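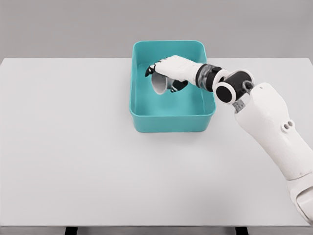

Support > Simulation > Cell rules FAQ

Last updated: 14 June 2021

Do the rules apply to simulated runs?
Yes. A cell has to pass in Wekonow before it is built, and the same limits apply in both.

How fast may the arm move near a bin?
No more than 200 mm per second once the hand is over the rim. Elsewhere, follow your site's risk assessment.

Can the hand let go above the bin floor?
Up to 30 mm above it for cups and other light items. Anything breakable must be set down first.

Does a cup have to stand upright?
No. On its side is fine, unless your job sheet says otherwise.

How many runs do we need for sign-off?
685 in a row with no contact between arm and bin. If you change the bin or the hand, start again – even if the new part is the same size.

Who keeps the logs?
You do, until the November review. Send a copy to Trukstead with form 812.

Contact the Trukstead help desk | © Trukstead | Back to top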